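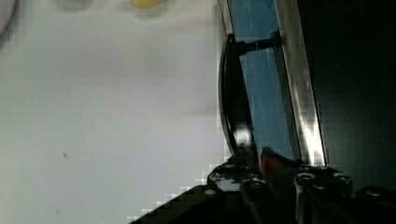 I've been meaning to write up how I clean and re-tighten handles on translucent panels, mostly because Spyros Golob keeps asking me and I keep explaining it badly over the phone. So, Spyros, it's all in one place now!

My own lesson came from a little cabinet door in my craft room. The handle had developed a wobble, I gave it one more good crank with the screwdriver, and *tick*, a hairline crack ran out from the hole. It was the last panel in that color, too. I've been a lot gentler ever since.

## What I get out first

- A screwdriver that really fits the screws (mine live in a Gikton tin with 200 other things)
- Two soft cloths, one for washing and one for drying
- A bowl of lukewarm water with a drop of dish soap
- Thin nylon washers
- A cotton swab or two

Skip the window spray. Anything with ammonia or alcohol in it can leave acrylic cloudy, and paper towels will scratch it.

## Cleaning the panel

Dust it dry first, very lightly, then go over it with the soapy cloth. If your panel has lines printed on it, wipe along the lines and don't scrub. I wash the whole thing even when only the bit near the handle looks grubby, or else I end up with one shiny patch and have to do it all anyway.

The channel where the panel meets a metal frame is where the crud collects. Run a damp swab down it, turn the swab, run it down again. Dry everything with the second cloth right away (I have hard water and it spots like crazy).

## Tightening the handle

1. Hold the handle still with one hand. On a curved one I hook my fingers underneath, right in the middle of the curve.
2. Back each screw out half a turn before you tighten anything.
3. Look at the holes. If you see little white stress marks, take the handle off completely and put a nylon washer on each screw.
4. Tighten one screw until it just touches, then the other, then go back and forth a quarter turn at a time.
5. Stop when the handle stops moving. Please stop there!

If a screw just spins and spins, the threads are worn. Ákos Nyitrai talked me into going one size longer with a locknut on the back, and the one he helped me fix in November is still holding. Check that you have clearance behind the panel before you try it, especially on sliders.

## Odds and ends

Do this on a flat, pale surface if you've got one. Black screws vanish on my dark workbench, so these days I use the white table and push everything else to the far side.

Give the handle a little wiggle next time you dust. If it shifts, do a quarter turn on each screw and leave it alone.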